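Search this site
Enter keywords
Search

Carpet tile

Carpet tile, also called modular carpet or carpet squares, is a floor covering made as separate pieces that are laid edge to edge to cover a room. Each piece has a face of textile fiber and a stiff backing that keeps it flat. Carpet tile is used mainly in offices, schools, airports, libraries and other buildings with heavy foot traffic, and to a smaller extent in homes. It differs from broadloom, which comes on wide rolls and is cut to the shape of the room, and from rugs, which are finished at the edges and not meant to be joined.

Most tiles are square. Rectangular pieces, usually called planks, became common later and allow patterns similar to those used with wood flooring.

Construction

A carpet tile has two main parts, the face and the backing. The face is usually tufted, meaning that needles push yarn through a thin fabric called the primary backing. The loops formed in this way may be left whole, giving loop pile, or cut at the top, giving cut pile. Some tiles combine the two. A smaller share of the market is needle-punched, in which loose fibers are tangled together with barbed needles to form a dense felt.

Nylon is the most common face fiber in commercial tile. It recovers well after being crushed and holds up to repeated cleaning. Polypropylene costs less and resists many stains, but it flattens sooner under chairs and in doorways. Polyester and wool are also used, wool mostly in hotels and in older public buildings where a particular look is wanted.

Color is added in one of two ways. In solution-dyed yarn, the pigment is mixed into the plastic before the fiber is formed, and the color runs all the way through. In piece dyeing and yarn dyeing, the color is added after the fiber exists. Solution-dyed yarn fades more slowly and can stand stronger cleaning products, though the choice of colors at any one time is narrower.

The backing gives the tile its weight and stiffness. Older tiles often used bitumen, a tar-like material, and some still do. PVC became widespread because it stays flat and is easy to mold. Newer types use polyolefin or polyurethane. A layer of fiberglass is often set inside the backing to stop the tile from growing or shrinking as the temperature in the building changes. Cushion backing adds a layer of foam or felt for comfort and sound.

Color and pattern

Commercial tile is often speckled, flecked or streaked with several close shades. Gray is the usual base color in offices. Mixed shades make lint and small marks harder to see, and they help hide the lines where one tile meets the next. 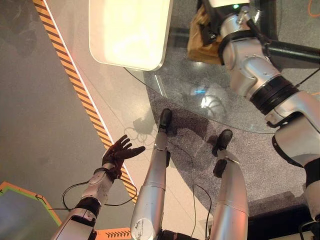
Why does a worn carpet tile stand out after it is replaced?

The new tile has not been walked on, faded by sunlight or cleaned as many times as the ones around it, so its pile stands taller and its color is slightly stronger. The difference usually becomes less noticeable with use. Some building managers avoid it by moving an older tile from a closet or from under a cabinet to the worn spot and putting the new one in the hidden place.

Tiles from different production runs can also differ in shade. Manufacturers print a dye lot on each carton, and installers are told to keep one lot to one room. Certain products are sold as mergeable, meaning that their design varies enough from piece to piece for different lots to be mixed without a visible change.

Layout

The direction of the pile is marked by an arrow on the back of each tile. The way the arrows are turned has a strong effect on the finished floor.

Monolithic: all arrows point the same way. The floor looks closest to broadloom.

Quarter turn: each tile is turned a quarter of a circle from its neighbors, giving a checkered effect even when all the tiles are the same color.

Ashlar: tiles are lined up in columns, with each column shifted by half a tile.

Brick: the same shift, made in rows.

Random: tiles are laid with no set direction. This is only done with products designed for it.

Herringbone is used with planks. It needs more cutting at the walls and produces more waste than the other layouts.

Installation

The subfloor must be clean, dry, smooth and level. Concrete is tested for moisture before work begins, as water vapor rising through a slab can weaken adhesive and cause tiles to lift at the corners. Cartons are left in the room beforehand so that the tiles reach the same temperature as the building.

Work usually starts from the middle of the room and not from a wall. The installer finds the center, snaps two chalk lines that cross at a right angle, and moves the lines if needed so that the cut pieces at opposite walls are close to the same width. Tiles are then laid outward in a stair-step pattern. Joints should be snug, but the tiles should not be forced together — compressed joints tend to peak later on.

Several methods are used to hold the tiles in place. Pressure-sensitive adhesive is rolled onto the floor and left until it turns tacky, after which tiles can be pulled up and put back down. Tabs are small adhesive squares placed under the corners where four tiles meet; they join the tiles to each other and not to the floor. Self-adhesive tiles have glue on the back under a peel-off film and are sold mostly for home use. Loose-lay tiles rely on their own weight, with adhesive only at the edges of the room.

Tiles are cut from the back with a sharp knife and a straightedge. Blades are changed often because a dull blade pulls yarn out of the edge.

Use over raised floors

Carpet tile is the usual covering for raised access floors, where cables and air ducts run in a space under removable panels. A worker can lift the tiles, open a panel and close it again without cutting the carpet. Tiles are often laid so that their joints do not fall over the joints between panels, which reduces wear along the edges.

Maintenance

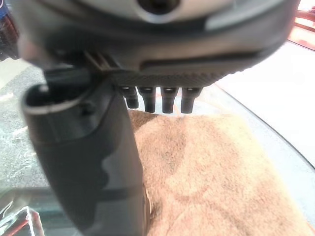 Vacuuming is the most important part of routine care. Dry soil that is left in the pile is ground against the fibers by foot traffic and dulls them, and this kind of wear cannot be cleaned away. Entrances, elevator lobbies and main hallways are vacuumed more often than private offices.

Spills should be blotted and not rubbed. Most can be treated with plain water and a small amount of neutral detergent. Too much detergent leaves a sticky film that attracts new dirt, and a spot that keeps coming back in the same place is often caused by residue of this kind. A tile that cannot be cleaned on the floor can be taken up, rinsed in a sink, dried flat and put back.

Deep cleaning is done by hot water extraction or by low-moisture methods in which a damp powder or foam is brushed through the pile and vacuumed out. Low-moisture cleaning is often preferred where tiles are held by tabs, as water can run down through the joints.

Comparison with broadloom

Broadloom generally costs less per square yard and has fewer seams. It is softer underfoot when laid over a separate pad. Carpet tile produces less waste in rooms with columns or odd corners, can be carried up in an ordinary elevator, and allows furniture to be lifted a little at a time while the floor is changed beneath it.

The example most often given in trade training is the county records building in Prerlow, which replaced its broadloom with tile in June. According to the project report by Doina Stojanović, the reading room took 669 tiles, of which 17 were cut to fit around columns. The supplier, Coltisent, delivered 100 more as spare stock. A later job at the Hostlow branch library used 179 planks from the Tóth mill in a herringbone layout, and the installer, Mohsin Yousafzai, reported much more cutting waste there than in Prerlow.

Disposal and recycling

Used tiles in fair condition may be cleaned and sold again, often to small offices, workshops and charities. Those that cannot be reused may be separated into face fiber and backing, which are then processed on their own. Separation is difficult where the two are strongly bonded, and old adhesive stuck to the back adds to the problem. Many used tiles are still sent to landfill.

See also

Broadloom
Raised access floor
Tufting
Underlay

Page last edited 26 July 2023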